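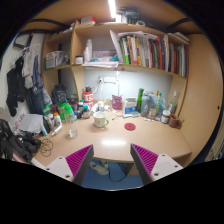 Desk tidying project: practice on a crowded desk, or clear it off first?

Thérèse Fraser

Hi everybody, I'm hoping some of you who have mentored a student robotics club can save us from ourselves. I help out with the club at Odmont (high schoolers mostly, plus a couple who graduated and keep coming back, bless them), and our project this year is called Plodaseo. The plan is to record people doing small desk chores with a hand-held gripper and then train our little arm to do the same chores in time for the showcase in August. We have the ridged pads on the fingers and the students have gotten pretty comfortable steering the thing around.

My trouble is the desk. Half of the group wants to record on a real one, with medicine bottles and bags and books on the shelf and a coaster sitting out where somebody's mug belongs, since that's what a desk looks like. The other half wants to strip it down to a single mug and build up from there. Both halves have made very passionate speeches!

So far we have 103 recordings we're happy with, all of them on the crowded desk. The mug goes all right when we play things back on the arm. The bottles are another matter, and the clear ones are worst of all. The arm drifts over, closes a little early, and ends up pinching air beside the cap. We've tried a slower approach and we've tried coming in from the other side, and I honestly can't tell whether we need more recordings, simpler ones, or different ones.

One other thing that may matter: we've been grabbing the bottles by the neck, under the cap, with the cap sticking up above the fingers. One of the students feels strongly that we should be going for the widest part of the bottle. I said I'd ask.

Thank you in advance, and sorry this got so long. I did try to trim it.
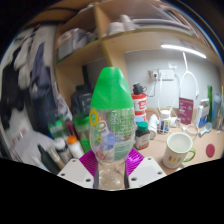
Morag MacAulay

Keep the crowded desk, but don't start there. I know that sounds like siding with both halves of your club, and I suppose it is. When our group did a cup-and-saucer project we recorded everything in the thick of it for weeks, and when the arm missed, we could never work out what had thrown it off. Was it the cup? Was it the box behind the cup? We ended up going back and making a small set with one object and plenty of bare tabletop, and then adding things a few at a time, and it was so much easier to see where it went wrong.

On the clear bottles, think about what the camera gets to work with. It's seeing whatever is behind the bottle as much as the bottle, and that changes every time you shift your wrist. A cap in a strong color gives it something steady to look for, and so does a label. So I'd keep grabbing at the neck for now, where the cap stays in view as you close in. The wide part may hold better if the bottle is full, but try it empty both ways before you settle the argument, and make sure your fingers open far enough to go around it in the first place.

Also, please check that your students are all closing the gripper at the same point! With us, one girl squeezed the moment she got near and another waited until she was practically touching the table. Both were fine by hand. Mixed together they taught the arm to close somewhere in the middle, and yours closing early sounds an awful lot like that. Have everyone watch each other's recordings side by side, with snacks, and agree on a habit.

Good luck with Plodaseo, it's a lovely thing for them to be working on.

Sadia Naqvi

more data. 103 is nothing, we had 3,724 by the end at Joltton and it still knocked over the glue

Kazimiera Kaczmarczyk

I'd go along with Morag on nearly all of it. Sadia has a point too, though please don't let that number scare your students, because a small club can get a nice demo out of far less if they stick to one or two chores.

What I would add is to move things between recordings. Kids get tired and put the bottle back in the same spot every time (mine certainly did), and then the arm learns the spot. We had them roll a die to choose which part of the desk the bottle went on, and they enjoyed that much more than being told.

Watch the overhead light as well. If there's a bright patch of glare on the desktop, do some of the recordings with the bottle near it and some well away from it. And keep a few recordings out of the training altogether so you have something to check against. Write down which ones they are somewhere other than the whiteboard, which in our room gets wiped by whoever has it next.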